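Speaker notes, Anjana Mollah
Can a machine do the chores yet? Litport, May 17, 2024

Slide 1. Say hello, thank Brilteo for the room. Twenty minutes, questions at the end. Ask for hands: who has a dishwasher? Who has a machine that empties it?

Slide 2. The short answer is some chores, some of the time. A dishwasher works because we do the hard part, the loading. Same on the shop floor at Hrynyshyn, where the packing line is quick and people still feed it by hand.

Slide 3. What we asked. Eleven chores, all things a new starter can do on day one. Folding a tea towel, wiping a counter, restocking a shelf, making up a lunch tray. We ran 526 attempts at Vumeck between November and the spring. 227 finished with no help from a person. Leave that number up for a bit.

Slide 4. Where it went wrong. Mostly soft things and see-through things. Towels were worst. Tins and boxes were fine. Don't go through the whole table, it's in the handout.

Slide 5. Food. Spend time on this one. A sandwich gives when you squeeze it. Grip too hard and the filling comes out, too lightly and the bread slides. A person sorts this out without thinking. Point out the mix of goods too: foil tubs, bars, bottles, jars. Each wants a different hold.
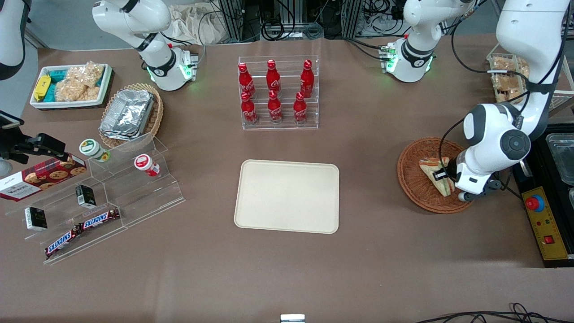 Slide 5: Left arm gripping a sandwich in the basket, serving tray still empty.

Ask the room how long they would take to fill that tray. Wait for an answer.

Slide 6. Cost. A cafe doing 2,000 trays a week can't have someone standing by to rescue the machine. Until that person can walk away, there's no saving. Repeat this if the back row looks lost.

Slide 7. What I'd buy now: floor cleaning, moving full crates, anything with one shape of object. What I'd leave: laundry, mixed shelves, anything served to a customer. Skip the video if we're past quarter past.

Questions. Someone will ask about jobs. Say what we saw, which was staff moved to other tasks, and that it was one site.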